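Projects > Finari > Sim notebook > Kitchen tasks

16/07/2022, Sem Nijs
2 comments | 3 shares

Came in on a Saturday, which I'd promised I wouldn't, but the Zinchenko scene finally loads with all its textures and I couldn't leave it alone! The plan was to drive both arms by hand and keep whatever was fit to train on. (We stand at 3167 episodes in the kitchen set, for anyone updating the sheet.)

1. Can approach. Come in slowly from the side, fingertip low. I love how the shine on the lid renders now, though I do wonder whether the policy will get rather too fond of it. Keep some dull lighting in the mix. 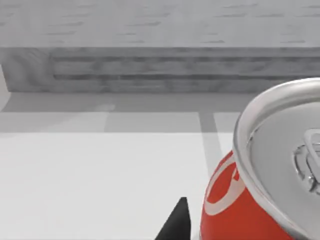
2. Microwave. Both dials are modelled without any numbers, so please write task prompts as "upper dial" and "lower dial" and leave minutes out altogether. I redid 18 of the old prompts over a very slow pot of tea.

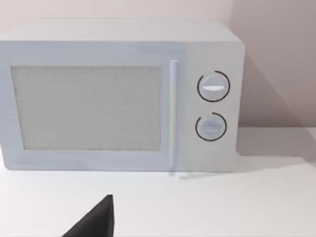 3. Overhead view. Arm shadows fall right across the worktop, and I'd like to keep them in, as the February batch had none and looked far too clean. Bowl position still to be randomised.

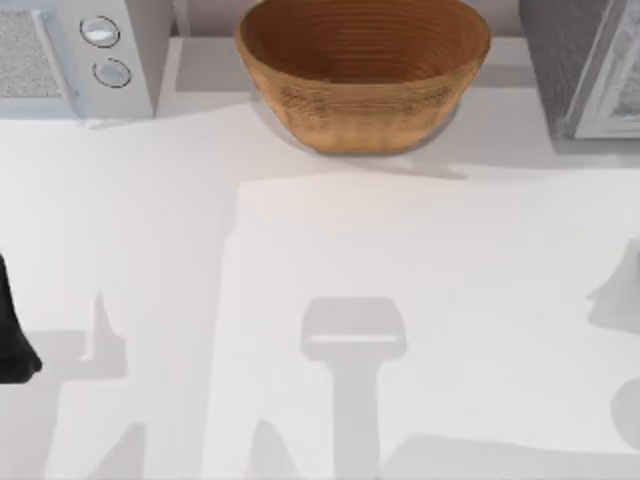

Top view, wooden bowl at the back, gripper shadows on the counter.

Left the export running at 1925 frames.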